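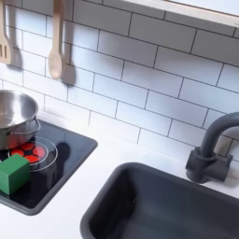
4. Sealing the grout

4.1 Before you start

Skumberg Clear is a water-based sealer for cement grout. Do not use it on epoxy grout or on unglazed stone. New grout must cure for 12 days before sealing. If you have used a bleach cleaner on the wall, rinse it with plain water and let it dry overnight.

You will need:
The 350 ml bottle and the brush cap supplied with it
Two lint-free cloths
Painter's tape
Rubber gloves

4.2 Applying the sealer

1. Take down anything that hangs on or leans against the tile.
2. Wipe the wall with a damp cloth and a drop of dish soap. Go over it again with clean water.
3. Let the grout dry completely. Damp grout looks darker than dry grout, which can be hard to judge on gray or black joints. If in doubt, wait until the next day.
4. Tape the edges of outlets, shelves and the countertop.
5. Shake the bottle for 30 seconds and screw on the brush cap.
6. Start at the top. Squeeze lightly and draw the brush along the horizontal joints first, then fill in the short vertical ones.
7. Wipe any sealer off the tile face within 5 minutes.
8. Wait 2 hours and apply a second coat in the same way.
9. Remove the tape while the second coat is still slightly tacky.

CAUTION: Turn off the range and let it cool before working behind it. Keep a window open until the sealer has dried.

Note: On beveled tile, sealer collects where the slope meets the joint. Use less on the brush and check from the side with a flashlight.

4.3 Testing the seal

Leave the wall dry for a full day, then put a few drops of water on a joint near the sink. The drops should bead. If they soak in, let the grout dry and apply one more coat to that area.

4.4 Removing dried haze

1. Dampen a cloth with fresh sealer and rub the hazy area until the film softens.
2. Buff at once with a dry cloth.

Do not scrape glazed tile with a metal blade. For haze older than a week, use Skumberg Remover (see section 6).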